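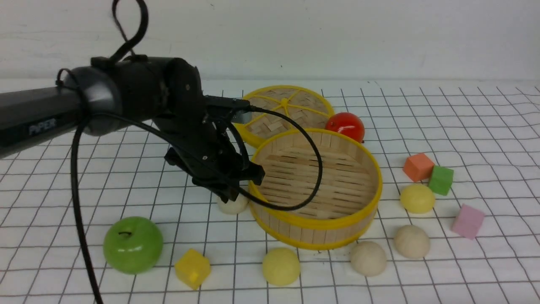 *Bamboo steamer, the bun kind.*

**Dumpling night wrap-up + what's on after the break**

Quick one before the holiday, 30 Dec 2021, typing this with flour still in the keyboard.

So. Dumpling night at Laltholm. 103 portions out the door, which is a record for us by a long way (last December we stopped at 70 and thought that was a lot). Thanks to everyone who came early to chop. Special thanks to Ximena Ventura for the cabbage – so much cabbage – and for the idea of salting it the night before and squeezing it out in a dish towel. Filling held together beautifully. We are doing it that way from now on.

A few people asked for the dough. Nothing fancy:

- 2 cups all-purpose flour
- 3/4 cup just-boiled water, poured in slow
- pinch of salt

Stir with chopsticks till shaggy, knead till smooth, rest under a bowl for an hour. Do not skip the rest. Évan skipped the rest. His first batch sprang back like rubber bands and he had to start over, sorry Évan, it's in print now.

Filling was ground pork, the cabbage, ginger, scallion, soy, a little sesame oil. Veggie one had firm tofu and mushrooms instead of pork, plus glass noodles cut up small. The veggie ones went first again. Next time we make more veggie. I wrote that down last year too.

**Steaming notes**

Line the basket. Parchment with holes poked in it, or cabbage leaves, either is fine. Leave a finger of space between dumplings or they weld themselves together and you tear them all getting them out. Water at a good boil before the basket goes on, lid on, eight minutes for the small ones, ten or so for the fat ones. Keep the water below the bottom of the basket. Top up from a kettle, not the cold tap.

Bamboo wants a rinse and a quick scrub afterward, no soap, then dry it all the way, standing on its side somewhere airy. Do not put it away damp in a cupboard. We lost a nice one to mold that way over the summer and Jarmo is still upset, he bought it on a trip.

If yours smells a bit musty, steam it empty for ten minutes and leave it by a window. Usually does the trick.

**Lost and found**

One gray mitten (left). One lid, glass, no pot. A rolling pin with PELKONEN burned into the handle – if you're a Pelkonen, or know one, it's in the drawer by the sink. Also somebody went home with Minttu's good cleaver. She's being nice about it. Please check your bags.

**January**

Soup swap is back. Bring a big pot of one thing, go home with jars of everybody else's. Jars need lids that acutally fit, please try them at home first. Label with what's in it and whether there's nuts, dairy or shellfish. Oona Miettinen is keeping the sign-up sheet and there are 17 spots, five gone already as of this morning. Last year we ended up with four lentil soups so if you're planning lentil maybe check with her.

Bread class moves to Saturday mornings. Same room, same price. Bring an apron and a container for starter. Beginners fine, it's mostly waiting.

Knife sharpening: Jarmo will do it at the soup swap, three knives per person max. Wrap them in a towel and put your name on the towel. No serrated, he doesn't have the tool for it.

**Still need**

Someone to take over the spice order. It's an hour a month, mostly emailing. Évan has done it for two years and would like his evenings back. Also more big stockpots to borrow, and a second scale, ours is stuck on ounces and the button fell off.

Kitchen's closed till the second week of January. Heat will be turned down so don't leave anything in there proofing. Fridge gets emptied tomorrow noon, anything with out a name on it goes home with whoever is holding the trash bag.

Leftover dumplings freeze fine by the way. Raw, on a tray, not touching, then into a bag once they're hard. Steam from frozen, add three minutes.

Happy new year all, see you at soup.

– Minttu Lappalainen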